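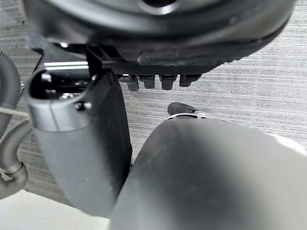

How Do You Look After a Robot's Hand?

When you come in from playing outside, somebody probably tells you to wash your hands. Robots don't eat sandwiches, so they get away with a lot, but their hands need looking after too! Let's visit a workshop in Dosau, where a robot arm called Edell gets a check-up every Wednesday before lunch.

First, what is a gripper?

A gripper is a robot's hand. Edell's has two big gray fingers, which is fewer than you have, and no thumb at all. The fingers close toward each other to hold something and open again to let it go. Try it yourself: put your palms together and pick up a pencil without bending your fingers. It feels clumsy at first, but you can do quite a lot that way once you get the hang of it.

Look closely at the left finger and you'll find a small metal screw near the top and the dark head of a bolt on its front. Little parts like these matter a great deal to the person who looks after the robot.

Meet the person with the screwdriver

Her name is Elīna Adomaitis, and she has looked after machines since she was old enough to take apart her grandmother's radio (she did put it back together, though it took her most of a summer). Before she touches anything, she switches the arm off and hangs a tag on the switch so that everyone in the room knows to leave it alone. She does this even if the job will only take a minute. A robot arm is strong, and it can't tell a finger from a box of crayons.

Then she starts at the top and works her way down.

Looking. Elīna spends a while just looking, with a flashlight. Gray fingers pick up scuffs over time, the way your shoes do, and small scuffs are fine. A crack is different. If she found one, she would take the finger off and put on a new one from the drawer marked Krūmiņa, which is the name of the shop that makes them.

Tightening. All day long the arm starts and stops, starts and stops, and each stop gives the screws a tiny shake. After enough tiny shakes a screw can work itself loose. Elīna turns each one with a special tool that clicks when it is tight enough — she says the click is her favorite sound in the whole building.

Following the hose. There is a gray hose beside the hand with ridges all along it, a bit like a bendy straw. The ridges let it curve without folding flat. She runs her hand along it, slowly, feeling for splits. She checks the thin cable near it as well, to be sure it can't get pinched when the arm swings around.

Wiping. Dust likes to settle on a robot, just as it settles on the top of your bookcase. A soft, dry cloth is plenty. No soap and no splashing, please!

The test at the end

When the tag comes off and the power goes back on, Edell has to pick up a foam block and set it down again 5 times without dropping it. If the block falls, Elīna switches everything off and begins again from the top, and lunch has to wait.

She writes it all down in a blue notebook. This week's check-up is number 147, and there is a coffee ring on the page.

Words to know

Gripper: the part of a robot that holds things.
Bolt: a strong metal pin that helps keep parts together.
Maintenance: looking after a machine so that it keeps working well.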